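The Night Ferry to Ellov

My aunt left me a boat ticket in her will. I know how that sounds. Other people's aunts leave them a clock, or a set of good knives, and mine left me a return ticket for the night ferry to Ellov, valid for one passenger and one bicycle, and I don't even own a bicycle. The lawyer slid it across the desk with two fingers like it might be sticky.

"She was very firm about the bicycle," he said.

So I bought one. It was used and green and it cost me 200, which was more than I had planned to spend on grief that month. The brakes made a noise like a goose. I rode it down to the dock at nine in the evening in March, with a backpack and my aunt's raincoat on (too long in the arms, but it had her peppermints in the pocket, and I wasn't ready to take them out), and a man in a yellow vest tore my ticket and waved me up the ramp between two bread trucks.

I had never been to Ellov. My aunt went every spring and came home brown and cheerful and wouldn't tell us one thing about it. My mother thought there was a man. My cousin thought there was a casino! I was thirteen when I asked her straight out, and she peeled an orange all the way around in one long strip, handed me half, and said, "It's a place with a very good post office." And that was it. That was all I ever got.
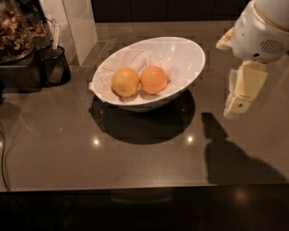 Cabin 9

The cabin was the size of a closet and I was sharing it with a woman who had come aboard with an accordion case and no other luggage. She had the bottom bunk already. She was eating crackers in it, boots on.

"First time?" she said.

I said it was, and that my aunt used to go, and I described her – tall, loud laugh, this raincoat. The woman looked at the raincoat for a long while. Then she wiped the crumbs off her chin and moved over so I could sit down.

"Preltier Street," she said. "Top of the hill. You'll want to walk the last part, the cobbles are murder on the wheels."

I asked her what was on Preltier Street and she said the post office, what else, and turned to the wall and went to sleep in about four seconds. I lay up top with my nose close to the ceiling and listened to the engine. Somewhere below us one of the bread trucks had its alarm going, on and off, for most of the night. I ate one of the peppermints after all. It had gone soft and tasted mostly of pocket.

We docked at six. It was raining sideways. I pushed the bicycle up through the town with my hood down over my eyes, past a bakery, past a shop called Kako that sold nothing but lamps as far as I could tell, all of them lit. Every lamp in the window was a different height. I stood there dripping and thought, well, she would have bought one of these, and then I remembered the ugly blue lamp in her hallway, and I had to pretend to fix my chain for a bit.
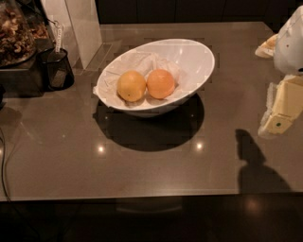
Two oranges, one paler than the other.

The post office was the last building before the field. It had one counter and a stove, and the man behind the counter wore a knitted vest with Văn stitched over the pocket, which I took for his name until I saw the same word painted over the door. He didn't ask who I was. He looked at the raincoat, the same way the accordion woman had, and went into the back, and I could hear him moving boxes.

He came out with a bundle of letters tied up in kitchen string. They were all in her handwriting. They were all addressed to me, one for every spring, with stamps on and everything, and not one of them had been postmarked.

"She wrote them at that table," he said. "She'd bring them up to the counter and then she'd say, hold on to it, I'll see how she turns out."

I laughed so hard I had to sit down. It was so rude, and so exactly her! He put a cup of tea in front of me and went back to weighing a parcel.
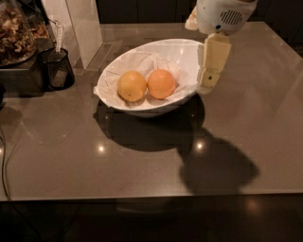
Did you open them there?

Only the first one. It was a page and a half about the weather, the price of the ferry, and a bicycle she'd rented with terrible brakes, and at the bottom she'd written that I should come along next year if my mother could spare me. I read it twice. Then I asked the man if he had any writing paper, and he said he did, and what color ink did I want.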